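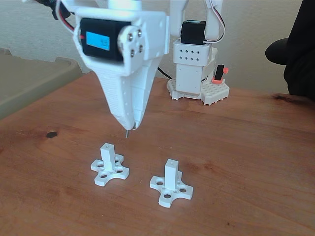 Skolari two-arm kit, is it worth the money over printing your own?

Posted in: Kits and Suppliers

gwawr_m
I'm thinking of ordering the Skolari two-arm kit for our evening class at Estport. It comes as printed parts, servos, wiring and two base plates, and you put the whole lot together yourself. The price on their site today (1 July 2019) is 239 per arm before postage, and you have to order them as a pair.

I have a printer, so I could do the plastic myself and only buy the servos. What I can't work out is whether the printed parts in the kit are good enough to justify the difference. I'd like to hear from people who have built one. I don't need to hear about arms that cost ten times as much.

Main use would be pick and place with small printed pieces, the sort that have a flat base with holes and a post in the middle. We want to lift them and put them down in a set spot.

Gwawr Meredith

berrada_bench
Built a pair last October. The plastic is fine. Matte white, clean edges, and the holes for the servo screws were the right size on all but one bracket, which I opened up with a hand drill. It took me 16 hours over a couple of weeks and I am not quick.

The instructions are poor. Step 7 has you fit the horn plate before you have centred the servo. If you do it in that order you will be taking the four screws out again. Centre it first.

ykm_ym
Seconding the bit about step 7. I did exactly that and then had to do it again on the second arm because I'd forgotten by then.

I like the servos with the little screen on the front. You can see a number without plugging in a laptop, and for a class that's worth something because people can shout out what theirs says.

Yurani

jistholm_c
I'll disagree with the general mood. I bought the same kit and I think it's overpriced. You are paying for servos you can get elsewhere, plus plastic that costs very little to print. If you've got a printer, and the original poster says she has, then print it. Mine came with a base plate that rocked on the bench and I ended up reprinting that anyway.

The ribbed finger is also a strange choice. The ribbing is on the front face and it helps when you close on something soft. For hard printed parts I found they slid.

Carmela

berrada_bench
Did you contact them about the base plate? They replaced my bracket without any argument, took nine days.

jistholm_c
I did not. I wanted to use it that weekend.

berrada_bench
Then I don't think you can count that against the kit.

jistholm_c
I can count it against the kit because it arrived like that. Whether they'd have sent another one is a separate matter.

afaf_karaki
I run a pair of these at work for trying out fixtures before we make anything properly. Some notes, in no order.

The pegboard base is the best part of it. I clip bits on and move them when I change my mind. The housing with the diamond vents has plenty of room inside for the wiring if you take your time with it.

Cable routing is up to you and the manual says almost nothing. Leave more slack than you think you need where the cable goes round the links. On my first go it pulled tight when the arm folded back and the connector came out. I now do a wide loop at the side and haven't had it happen again.

Set the two arms further apart than the drawing shows. One will get in the way of the other at the front of the table.

For your pieces with the post, I would forget about gripping them. We use a pin. There's a hole in the top of the post on ours, and a thin metal pin on the end of the finger goes down into it. You need a snug fit and you need to come down straight. If the hole is square and the pin is round it still works, you just don't get any control over which way the part is facing.

gwawr_m
That's very useful, thank you. Ours have a square hole in the post too. Does the pin come with the kit?

afaf_karaki
No. Mine is a bit of steel rod I cut down and glued in. Skolari sell a tool tip pack but I haven't used it so can't comment.

ykm_ym
I have the tip pack. You get a pin, a hook and a flat pad. The pin is all right. The hook I've never found a use for. The pad came unstuck in the first week. I wouldn't buy it again just for the pin when Afaf's way costs next to nothing.

edi_fontes
Coming at this from a teaching point of view. I had 2 pairs going with a group of adults who mostly hadn't built anything before. They managed the mechanical side without much help. The wiring was where they got stuck, mainly red and black swapped at the connector. I put a bit of tape on each end before the next session and had no more of that.

The thing I'd warn about is repeatability. It is a printed arm with hobby servos. It will go back to nearly the same place, and after it has been running a while it drifts. With a gripper you may not notice. With a pin going into a small hole you'll notice straight away. We ended up putting a slight countersink on the top of the post so the pin had something to find.

Edileuza

jistholm_c
This is my point, though. If you have to redesign the part to suit the arm, what did you pay for?

edi_fontes
It was a two minute change to the file and a good lesson in itself. I'd have had to do the same with a home printed arm using the same servos. The drift is in the servos and the joints, and you get it whoever printed the plastic.

jistholm_c
Fair enough on the drift. My view on the price is the same. For one person with a printer, print it.

berrada_bench
I'd agree with that for one person. For a class I'd buy it. Printing two arms' worth of parts is a lot of evenings, and something always lifts off the bed halfway.

gwawr_m
How does it cope with bench surface? Our tables are old wood with a varnish on them and they're a bit shiny.

afaf_karaki
The base stays put if you clamp it. Without a clamp it will creep on a smooth top when the arm swings out quickly. Two small clamps on the feet at the back is enough. Small parts can also skate a little if the pin catches the edge of the hole. A square of rubber mat under the pick spot cures it, or you can print a shallow tray.

ykm_ym
Also have your power supply within easy reach. The lead on mine was short and I had to move the table nearer the socket.

berrada_bench
Mine was long enough to go along the back to the wall with some left over. They may have changed it.

gwawr_m
Thanks all. I've emailed Skolari to ask which lead comes with the current version and whether they'd sell me the servos and wiring for one pair without the plastic. If they will, I'll buy one full pair and print the other, and then we can compare the two in class.

jistholm_c
That would be worth seeing. Please weigh the printed parts if you do it. I'd like to know what infill they use.

gwawr_m
Will do. Update: they replied this afternoon. No servo-only option at the moment. They do offer money off a second pair if it's the same order, but they wouldn't give me a figure until I fill in a form. Form sent.

edi_fontes
Ask them for the newer manual while you're at it. There is one, it's just not the one in the box. Step 7 is fixed in it.

berrada_bench
Is it? I was never sent that. Have you got a link?

edi_fontes
I've only got it as a file they emailed me. Send me a message and I'll forward it.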